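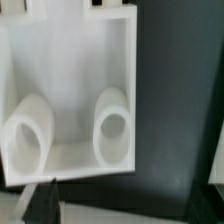

Plilgate, Monday, November 23, 2020

Brandarow wants to sell 400 million of new shares and has told its existing owners they will get first refusal. The storage and warehousing group could have raised the same sum in a single evening by ringing a few large funds. It has chosen the slower route, and small shareholders should be pleased. They should also read the terms, which are less generous than the word "rights" suggests.

The mechanics are simple. Each holder may buy one new share for every four already owned, at a discount of nearly 30 percent to the last closing price. A holder who takes up the full allotment keeps the same slice of the company. A holder who does nothing has the rights sold in the market and receives whatever is left after costs. In theory the two are equally well treated. In practice the price of the rights tends to sag in the last days of trading, when everyone who has not paid attention is a seller at once.

Then there is the cost of underwriting. Two banks have promised to buy any shares left over. For this they and the sub-underwriters will collect fees of 3.5 percent of the money raised, or 14 million. The risk they carry in return is small. The offer price sits so far below the market that Brandarow's shares would have to fall by more than a quarter in under three weeks before the banks lost anything. That can happen, as March showed, but it is a remote event and the fee prices it as a likely one.

A deeper discount would have removed the need for the banks almost entirely. If existing holders all have first call on the stock, the issue price is mostly a matter of arithmetic: sell more shares at a lower price and each owner ends up in the same place. Companies dislike this because it looks weak and because it forces a cut in the dividend per share. Both objections concern appearances. Boards pay real money to avoid them.

The use of the cash is easier to defend. Half of it, 200 million, will repay the loan taken on to buy Giannakopoulos, the Greek cold-storage business, in September. That debt carries a rising rate of interest and a covenant that Brandarow would probably have breached next summer. A further 100 million goes on fitting out sites already under lease. The final 100 million is described as "headroom", and here shareholders are entitled to ask for more. Headroom is what a board requests when it has a purchase in mind and would prefer not to discuss the price.

The obvious candidate is Miner, the smaller rival that has twice been the subject of bid reports this year. Miner's shares have risen by a fifth since the summer and now trade at 19 times expected earnings, against 14 for Brandarow. Paying for the dearer company with equity sold at a discount would be a poor exchange. The prospectus rules out any large acquisition for six months, a period shorter than most such talks take.

Brandarow has 2,856 registered holders with fewer than a thousand shares each. Together they own too little to change the vote. They can still put a question at the meeting, and the one worth putting is whether the last quarter of the money would be returned if no deal is done within a year. The documents are silent on the point.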